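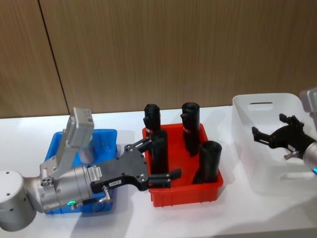 Sorting with open bins

Open plastic bins are the cheapest way to keep a workbench or utility room table in order. They have no lids to mislay, they can be seen into from standing height, and they can be emptied and washed in a minute. The notes below cover choosing them, setting them out and keeping them in use for small items that otherwise end up in a drawer.

Colour

Use one colour per stage of the job, or one colour per type of item, but do not mix the two systems on the same table. For a sorting job, three bins are enough. In our layout the red bin in the middle holds the items still to be dealt with, the blue one on the left takes anything for repair, and the translucent white one on the right takes whatever is checked and ready to store. Written labels can be added later. Coloured bins such as the Holtura range are opaque, so keep the clear or translucent ones for things that have to be identified from the side.

Position

Set the bins side by side along the table with the source bin in the middle. The hand then travels the same short distance either way. Bringing the middle bin slightly forward of its neighbours makes it easier to reach into the far corners. Leave 5 cm between rims, more if the bins have turned-out edges. A pale, plain table surface is best, as dark screws and washers show up on it at once.

Standing tubes upright

Tubes, sleeves and rolled items should stand on end. Laid flat they roll, and the bottom layer is forgotten. Four black tubes standing in a red bin can be told apart from above even when they are of different widths, and a tall one can be lifted out by the part that projects over the rim.

1. Put the tallest pieces at the back and the shorter ones in front.
2. Put wide pieces in the corners, where two walls support them.
3. If a piece leans, pack the gap with a folded cloth. Do not wedge it with another tube.
4. Mark tubes of the same colour with a band of tape near mid-height. Plilterus 12 mm cloth tape sticks to most soft surfaces and peels off cleanly. Tape placed at the bottom is hidden by the bin wall.
5. Look inside each hollow piece before storing it. Small fixings collect there.

Choosing the bin

Ribbed walls stiffen a thin bin and stop it bowing when full. Rounded corners are easier to wipe out but waste a little space with square boxes. A handle cutout near the top of the wall is useful for pulling a bin off a shelf - check that nothing small is stacked up to that level, or it will drop through. For upright storage the wall should come to at least half the height of the tallest item.

Cleaning

Wash in warm water with washing-up liquid, rinse, and dry upside down on a rack. Avoid scouring pads on translucent plastic, as it goes cloudy. Workshop bins need doing every 14 days, kitchen bins more often. Grease in the ribs comes out with an old toothbrush.

Nest clean bins when they are not in use, with a sheet of newspaper between each so that they do not stick.

Nic Giolla, Tramthorpe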